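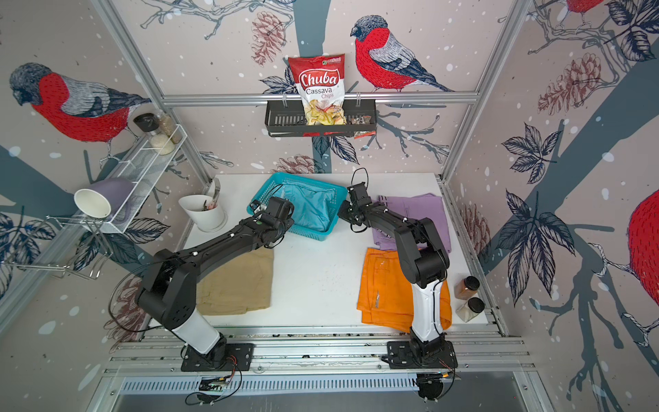 Sorting the ironing pile before you switch anything on

I used to iron whatever was on top, which meant I'd scorch something thin straight after doing heavy work trousers. Now I tip the lot out on Friday night, put a cuppa next to me (well away from the pile!) and sort by fabric. Read the care tags as you go. Synthetics first, then wool, and cotton and linen at the end when the iron's at its hottest.

Getting a collar flat

Undo every button, even the fiddly little one at the top. Lay the collar underside up and iron from the points in towards the middle, because going the other way pushes a crease right out to the tip. Flip it over and do the same again, a bit lighter.
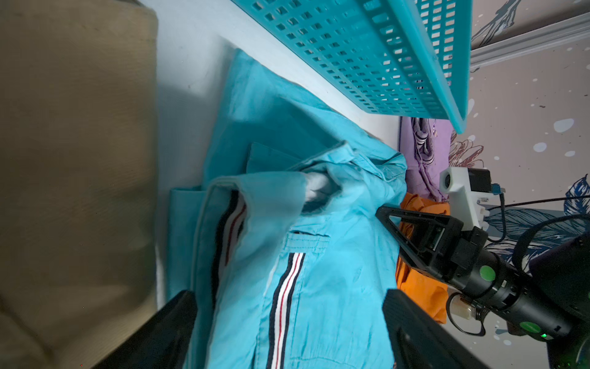
If the cotton's bone dry, give it a spritz and leave it rolled up for a few minutes. My mate Zachary Sandhu swears by the steam button, but I reckon a cheap spray bottle does a better job on the yoke. Cuffs come next, then sleeves, then the body, and hang it up straight away with the top button done up.

Heavy twill and drill

Turn these inside out so you don't get shiny patches on the seams. Press down, lift, move along. No dragging! I keep an old tea towel handy as a pressing cloth for anything in a dark colour.

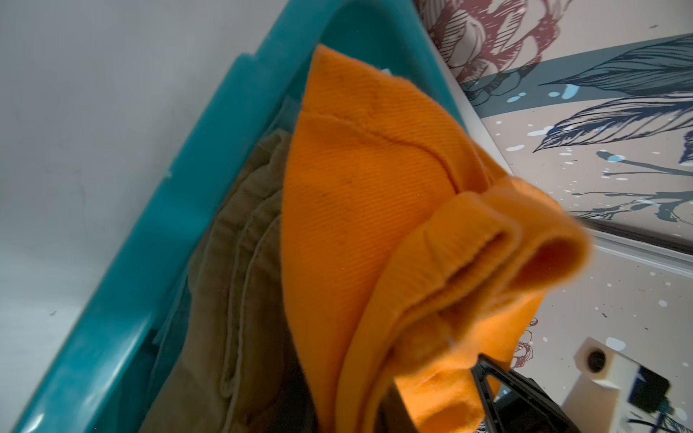
Putting it all away

Let everything cool on the hanger for a bit before it goes in the wardrobe. Warm cotton creases again the minute it's squashed up against something else.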